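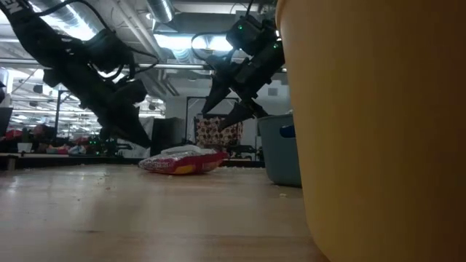
*Crumbs on the table, mustard-yellow container to the right.*

**Ivetti crumb sweeper, 9/19/20**

I bought the Ivetti in February, after my old Fatton brush shed its last bristle into the butter. It cost 52 quid, a lot for something that does the work of a damp cloth.

It is a small roller in a metal shell, and on a flat cloth it's lovely. Toast, pastry, the papery bits off garlic, all gone in two passes. On bare wood it prefers to herd things. I have chased one sesame seed the length of the table and lost it over the side.

Emptying it means pressing a catch with your thumbnail, over the bin if you're wise. The leaflet says the roller can be rinsed. Mine took two days to dry and squeaked until the weekend.

The Llorente is cheaper and uglier and holds more. I'd get that one. I still use the Ivetti when people come round.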